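What the inventory clerk looks for
November 2019

The inventory clerk who covers most of Medasholm for Qureshi, the letting agents on the High Street, has been going in and out of other people's homes for long enough to know most of the town by its boiler cupboards. She does the check-in report when a tenant gets the keys and the check-out report when they hand them back. In between she does inspections, which she likes least. She asked us to leave her name out, as she would rather not be stopped in the supermarket to discuss somebody's deposit.

We met at a two-bedroom terraced house on Ameck Road, where she was due to do a check-in later that morning. The house had been painted and the carpets cleaned. The heating was off and she kept her coat on.

"People think I'm there for the landlord," she said. "The agent sends me and the landlord pays, so I can see why. But the report is only worth having if it's fair. If I write that a worktop is perfect when it's got a burn by the hob, that's no good to anyone in a year's time."

Her check-in starts outside, with the front step, the door, the letterbox and the bins. She writes down the colour and number of the bins and whether anything is in them. Then she reads the meters, tests the smoke alarms and collects every set of keys to be photographed together on the hall floor. After that she goes round each room in the same order, starting with the door and working from ceiling to floor.

"Ceiling, walls, woodwork, windows, floor, then whatever's in the room. I do it the same way every time or I'd miss something. If the phone rings I go back to the door and begin that room again."

The report for a small unfurnished flat might be short. A furnished family house is another matter. Her longest had 359 photographs, for a detached house out past the Flurkel estate that was let with everything in it, down to the egg cups. It took her the whole of a day and she went back the next morning for the shed.

She is particular about words. Her reports use a short list of terms for condition, printed on the first page so that everyone can see what she means by them. "Good" means no marks that she can see standing up in normal light. "Fair" means some wear, and she then has to say what and where. She won't use "immaculate" or "dirty".

"What's dirty to me might be fine for you. So I put grease on extractor filter, or hair in plughole. You can't argue with hair in a plughole."

Most tenants, she said, sign the check-in report without reading it. They have a van outside and a mattress in the hall, and they have usually been up since dawn. Qureshi gives them 5 working days to send back comments, and very few do. She wishes more of them would.

"Read it the first evening with a cup of tea. Walk round with it. If I've missed a chip in the bath, tell us and we'll add it. It's your money. I've had people ring at the end of the tenancy and say that mark was always there, and I believe them, I do, but I can't put it in a report I wrote two years ago."

We asked what goes wrong at the other end. Ovens, she said, before the question was finished. After ovens it is limescale, the tops of doors, and the space behind the washing machine. Tenants clean what they can see from where they normally stand. She carries a small step and a torch, and looks in the places they didn't.

"I don't enjoy finding things. But if the oven was clean in the first report, it's meant to be clean in the last one. I've got the photo with the shelves out."

Carpets cause more bad feeling than anything else. A carpet wears out, and a landlord can't expect a tenant to pay for a new one when the old one has had years of feet on it. She spends a good deal of time explaining this to landlords, mostly on the telephone, and mostly to those with one property that they used to live in.

"They remember choosing it. They'll say that carpet was lovely, and I'll say yes, it was, and when did you put it down? Then there's a silence."

She puts the decision about money to one side. Her report says what has changed and whether she thinks it is wear or damage, and the agent takes it from there. If the landlord and tenant can't agree, it goes to whoever holds the deposit and an adjudicator reads both reports. She doesn't usually hear how it ended.

Picture hooks are another regular. The tenancy agreement that Qureshi uses says to ask first. Many people don't ask, and then fill the holes with the wrong thing, toothpaste included. She would sooner see the hole. Painting over a scuff with a white that doesn't match comes into the same group.

"A scuff is a scuff. It would probably have gone down as wear. Once you've painted a square round it, it's a wall that needs painting."

The worst part of the job, in her view, is damp. It comes up at nearly every winter inspection and everyone in the house has already made up their mind about it. The landlord says the tenant dries washing on the radiators. The tenant says the house is cold and the wall is wet. Sometimes both are right. She takes photographs, writes down where the mould is and how far it spreads, notes whether the vents are open and the fan works, and recommends that someone qualified comes to look.

"I'm not a surveyor. I say so in the report. There was a house last February where they'd been told to open the windows, open the windows, and it was the gutter. You could see it from the pavement if it was raining."

She started out on paper, with a clipboard and a camera, and typed everything up at the kitchen table at night. These days she talks into a tablet as she goes and the words come up beside the photographs. It has taken the evenings out of the job, though it makes mistakes. "Skirting" has come out as "skating" more than once, and she still reads every report through at her desk before it is sent.

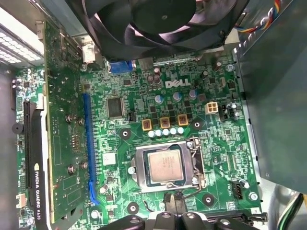

A Dell motherboard inside a desktop case, with the processor in its socket.

Photographs have changed things for tenants as well. Many of them now take their own on the day they move in, and she thinks this is a good idea as long as they are of some use. She has been sent 100 pictures of a flat in one email, none of them labelled, nearly all of them of corners.

"I couldn't tell which bedroom I was in. Take one of the whole room first, from the doorway. Then go close on the thing. And email them to the agent the same day, so there's a date on it."

Landlords get advice too, when they ask. She tells them to take out anything they would be upset to lose. She has listed a grandmother's sideboard and a set of crystal glasses in rented houses, and in both cases she rang the office to check that the owner meant to leave them. She also tells them to leave the instructions for the boiler and the cooker in a kitchen drawer, and to label the keys. Window keys go missing most. She has seen tenants live through a whole summer with the bedroom window locked.

Pets don't bother her. Neither do children, although crayon on a radiator is harder to get off than people expect. Smoking she can tell from the front door, whatever has been sprayed around beforehand, and it goes in the report under odours.

As for being a tenant herself, she rented for years before she bought and never once had an inventory. She lost most of a deposit over a cooker that had been broken when she arrived. She didn't argue, as she had nothing to argue with.

"I was twenty-three. He said it was working when I moved in and that was the end of it. There wasn't a piece of paper anywhere."

By then the new tenants were parking outside on Ameck Road. She had one more thing to do, which was to run the hot tap in the bathroom and see how long it took to come through. She wrote down the time, turned it off, and went down to let them in.

Qureshi asks tenants who are moving out to book their check-out at least 2 weeks ahead. Copies of the original check-in report can be had from the office on request.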